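Sostau tabletop cell

The Sostau cell is a bench-mounted manipulation station built around one arm, a two-finger gripper and a small camera at the wrist. It was laid out by Jayanthi Varghese for handling drinks containers and other household goods.

Setting up

The arm is bolted down first and left powered for 60 minutes before any calibration. The wrist camera is then aimed so that both fingertips stay in view along the lower edge of the picture. With the gripper closed, the tips should almost meet near the middle; an offset of more than 2 mm is corrected at the finger bases – never by bending the fingers.

Glossy tops give blurred reflections of lamps and fittings, which the detection software may take for objects. Mohandas Kandasamy's revision of the procedure therefore adds a reference view of the work surface, taken with the middle clear and all items moved to the far and right-hand margins.

Upkeep

Finger faces are wiped daily and the screws checked every 200 hours. Worn fingers are replaced as a pair. After replacement the closing test is repeated up to seven times, and the camera offset is stored again under the Varma profile. Stands and boards may remain on the table between runs, provided they are outside the central area.

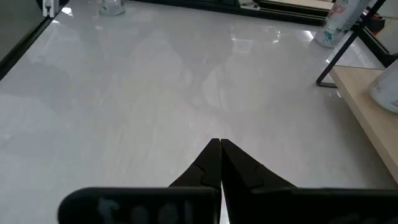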